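Filed under: Home, Small spaces, Children's stuff
Print this post | E-mail this to a friend

We've been in the Nasness flat since May and the hall is still the worst part of it. It's narrow, the front door opens inwards, and whatever gets taken off at the end of the day stays where it lands. Shoes mostly. I counted 11 pairs by the radiator one evening, and three of those didn't fit anyone any more.

A proper shoe cabinet won't go in. I measured for one from Gullov and it needed 354 mm of depth, when I have 300 before the door catches. So I've been trying smaller things, mainly drawers, starting with the children's shoes as they take up the least room and cause the most shouting at half past eight.

The one I like best so far is a little white plastic cabinet with pink drawer fronts. The top drawer has a bunny head for a knob, with pink ears, and the bottom one has a plain rounded handle. It was meant for hair things and crayons, I think. The insides are glossy white, so I'm hoping mud will wipe out with a damp cloth.

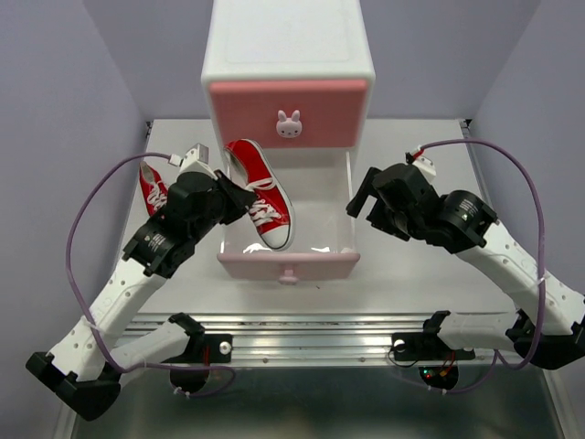

Red canvas trainers are the test pair in our house, the ones with white laces and a white toe cap. They go in at an angle, one shoe at a time, laces tucked in so they don't catch when the drawer shuts. Heel to the back and toe to the front works well enough. Wellies are hopeless and will have to stay on the mat.

I've made one rule, that shoes get knocked together outside before they go in a drawer. It has been kept perhaps half the time.

The top drawer is for the small stuff: spare laces, the brush, a tin of Dimgate waterproofing wax that I bought for my boots and have used once. I'd like a second cabinet for hats and gloves before the cold weather – plain white if I can find it.

Next job is the coat hooks. The old ones are coming away from the plaster and I need longer screws.

We use cookies to remember your settings. Accept | Read more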